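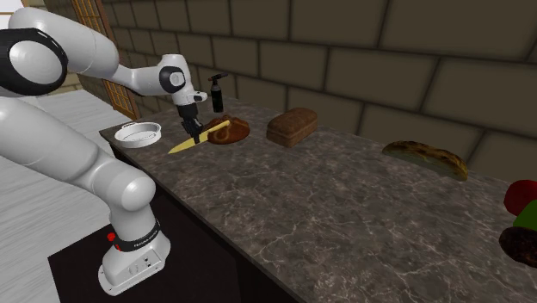
We got to the Corrigan stone yard just before 9, and the gate was already open with the smell of wet stone drifting out to the road. I have wanted to see inside this place for years! They only do one open day, in May, and last year I missed it for a wedding.

Orla Rafferty took our group round. She started there on the saws and now runs the countertop side, and she talks about marble the way some people talk about horses. First stop was the slab shed, where everything stands on edge in long racks and you walk between the rows like you're in a library. She let us run our hands over a honed piece and then a polished piece from the same block, and I would have sworn they came from different countries.

The big saw was next (ear protection on, no exceptions). It throws a curtain of water over the blade and the noise gets into your teeth. Eimear Keogh, who had come along with me mostly for the free lunch, ended up asking more questions than anyone. How do you match the veins across a corner? Answer: you photograph both slabs, shuffle the pictures around on a screen until it looks right, and then somebody older comes over and moves them again.

My favorite part was the hand-finishing room. Eamon Breathnach was easing the edge of a vanity top with a little block of wet abrasive, and he let a few of us try on an offcut. Mine came out wavy. He has 12 grits lined up on a shelf and goes through most of them on a good piece.

Lunch was soup and brown bread in the loading bay, and then I went back to the slab shed for another look at a green one I can't afford. Park at the Alden end if you go, the yard lot fills up early, and wear shoes you don't mind getting gray.

We use cookies to remember your preferences and see which pages are read. Accept all | Manage settings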